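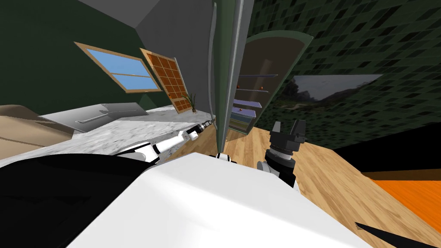 **Figure 4.** Simulated kitchen with an open refrigerator door and two robot arms, viewed from above.

## 5.2 Placement supervision in the part-time ministry route

The part-time route at Urthorpe requires every student to complete a supervised placement in a local congregation before moving to the final stage of the diploma. Supervision is shared between a tutor employed by the college and a local minister who meets the student in person. The arrangement was copied from the residential route with little change, and earlier work by Torvik and Morais treated the two as equivalent. The records examined for this section suggest that they should be kept apart.

Of the 371 students who entered the part-time route in the period covered, 269 completed the placement at the first attempt. The remainder either deferred, transferred to a non-ministerial award or withdrew. Deferral was the most common of these outcomes and was usually requested in the first half of the placement. The college files give a reason in most cases, but the categories used by the registry changed twice during the period and could not be matched with confidence. Reasons for deferral are therefore not analysed by category.

Placement logs were available for 243 of the students who completed. A log was counted as available if it held a signed learning agreement, at least one mid-point report and a closing statement by the local minister. Logs kept wholly on paper were included where the college held a scanned copy. Two readers (Minami and Trương) coded the logs separately for the form of supervision, the regularity of meetings and the extent to which the closing statement referred back to the learning agreement. Disagreements were settled by discussion, with Yoshida consulted on those that remained.

Three patterns of supervision were found. In the first, which we call *joint*, tutor and minister had both read the learning agreement and wrote to each other at least once outside the formal reports. In the second, *parallel*, each dealt with the student but there was no sign of direct contact between them. In the third, *delegated*, the tutor's part was limited to receiving the closing statement. Parallel supervision was the largest group. Delegated supervision was found mainly where the student was already licensed as a lay preacher in the placement congregation, and where the minister had often known the student for several years.

Closing statements in the joint group were more likely to discuss the aims set out in the learning agreement. Those in the delegated group tended to be longer and warmer in tone, but dealt chiefly with the student's character and standing in the congregation. The parallel group was mixed. Preaching was assessed in nearly all statements, whichever pattern applied. Pastoral visiting and the conduct of funerals received much less attention, and several ministers wrote that they had not been able to observe the student in either setting. This is a limit of the placement model itself and would be difficult to correct by changes to the form.

The Bondness study centre differed from the other centres in one respect. Tutors there held a monthly evening call with all local ministers who had a student on placement, and minutes of the calls were kept with the logs. Joint supervision was the usual pattern at this centre. It would be unsafe to put this down to the calls alone. Bondness draws its students from a small area, the ministers meet one another in the ordinary course of their work, and the same tutor held the post throughout.

Some caution is needed in reading these results. The logs record what supervisors chose to write down, and a telephone conversation between tutor and minister would leave no trace unless one of them mentioned it. Some of the placements coded as parallel may therefore have been joint in practice. Students who did not complete the placement are absent from the coded set, so nothing can be said here on whether the pattern of supervision affects completion. The readers also knew which centre each log came from, as the name was printed on the cover sheet.

The college revised its placement handbook in September, after the coding had been finished. The new edition asks the tutor and the minister to sign the learning agreement at a shared meeting, held by video call if necessary. Logs produced under the revised handbook are not included. The student interviews, which cover some of the same placements, are reported in Section 5.3.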